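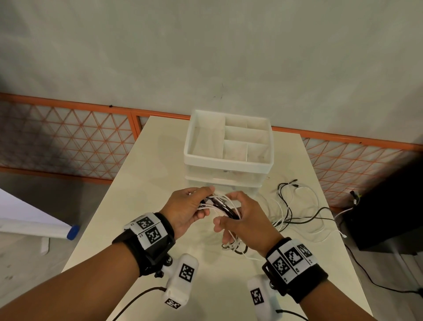

Robot Perception and Control, Handout 8
Wrist pose from square markers
Notes by Gizella Vörös, exercises by Florian Wallner

Where we are in the course

Last time we finished the camera model. Today we use it to answer one question: where is the wrist, in the coordinates of the head camera, at each frame? The next handout takes the wrist poses and turns them into targets for the arm controller, so please do not skip the part on frames.

1. Detection

A square marker gives four corners. With known camera intrinsics and a known side length, the four corners are enough for a full pose. The detector in our Plutero toolbox returns the marker ID and the corners in a fixed order. Check the order before anything else. Most wrong results I see in the homework come from corners that start at the wrong place.

2. Why several markers on one band

A single small square seen nearly from the front has two poses that explain the image almost equally well. The solver may jump between them from one frame to the next, and the wrist seems to flip. When two or three markers sit on the same rigid mount, we solve for all visible corners together, and the ambiguity is mostly gone. It also helps when the hand turns and one marker is lost.

The price is calibration. You must know how each marker sits relative to the mount. We record 200 frames with slow rotation and optimize these transforms once. After this they stay fixed.

3. Frames

C is the camera, W is the wrist mount, M is a marker.
T_CW = T_CM * inverse(T_WM)
Read it from right to left: from wrist to marker, then from marker to camera. The camera sits on the head and it moves too, so T_CW alone says nothing about the room.

4. Filtering

Sorting cables is a hard case. The fingers move fast, the wrists move little, and a loop of cable can cover a marker for a moment. Do not fill such gaps with the last pose. Predict with constant velocity, and let the uncertainty grow. If the gap is longer than 19 frames, mark the segment as invalid.

Exercises

a) Load the Somura sequence and plot the reprojection error for the left wrist. Explain the peak near frame 406.
b) Repeat with only one marker per band. Find the flips.
c) Change the process noise in the filter and describe the effect on slow motion.

Send the plots and your code to Florian before the lab in October.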